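October 2018

I had been meaning to go to the Vakik open day ever since we moved to this side of the river, and every year something got in the way (a cold, a wedding, a leaking water heater). This time I put it on the calendar back in March, bought a decent pair of walking shoes, and caught the early bus out to the end of the line.

For those who don't know it, Vakik is the old paper mill just past the second bridge. It still makes paper, though much less than it used to, and mostly the thick cotton kind that people buy for watercolors and wedding invitations. Once a year they open the gates and let everybody wander through. Admission was 6 dollars, and that got you a ticket printed on their own stock, so nice to the touch that I couldn't bring myself to hand it over and had to be asked twice.

We started in the rag room, where the cotton comes in as bales of offcuts from shirt factories. I had pictured something dusty and sad, and it was dusty, all right, but bright too, with tall windows down one whole side and a smell like clean laundry left in a closet. Our guide let us pull the scraps apart with our fingers. Then came the beaters, big oval tubs where the cotton goes round and round in water until it looks like thin oatmeal. The noise in there! You feel it in your ribs more than you hear it, and the little boy in front of me kept his hands pressed over his ears the entire time while grinning from one side of his face to the other.

The mill has one machine that runs a continuous sheet, and they had it going slowly for us. I could have stood there all afternoon. At one end it is milk, and by the time you have strolled down to the other end it is paper, and I never did manage to catch the spot where one became the other. The guide said they make 424 reams of the heavy stock in a good month, and that a single roll coming off the dryer weighs 1,855 pounds, a figure he repeated with some pride as he patted the thing on its side like a cow.

Upstairs they let us make a sheet by hand, two people to a vat. Mine came out thick on the left and nearly see-through on the right. My vat partner, a retired schoolteacher by the sound of her, got hers perfect on the first try and was very gracious about it. The sheets had to stay behind to dry, so they take your address and mail yours to you, and I'm told that takes 2 weeks.

Lunch was in the yard, and the bread came from Ouali, the bakery over by the station. Get the one with fennel seed if you go. There were long tables and a hand press from Skolen, the print school, where you could pull your own bookmark. I was less taken with the gift shop, which was cramped and had a line out the door, and the notebooks by Prekix seemed steep to me for something with so few pages. I bought one anyway. The cover is a deep plum color and I haven't dared write in it yet.

If you are thinking of going next year, take the early bus, wear shoes you don't mind getting splashed, and do the upstairs first, before the line for the vats gets long. The stairs are steep, but there is an elevator by the loading dock if you ask at the gate.

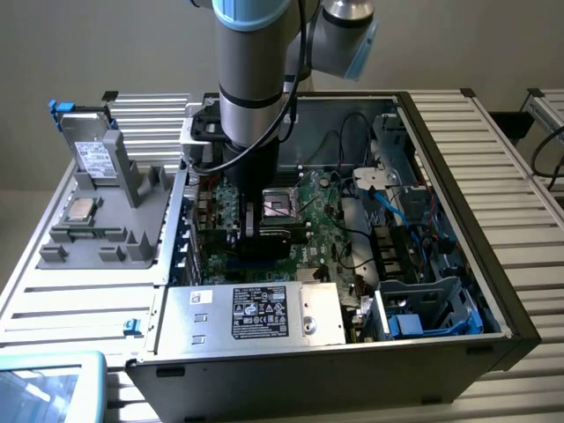

Ouali sells out of the fennel bread by noon on open day, so I'd add that to your list of reasons to take the early bus. My sheet from last year took closer to a month to arrive, by the way, and it had curled in the mail, but a night under a stack of cookbooks flattened it right out. Did they still have the watermark display in the back hallway? I walked past it the first time and only found it on my way to the restroom.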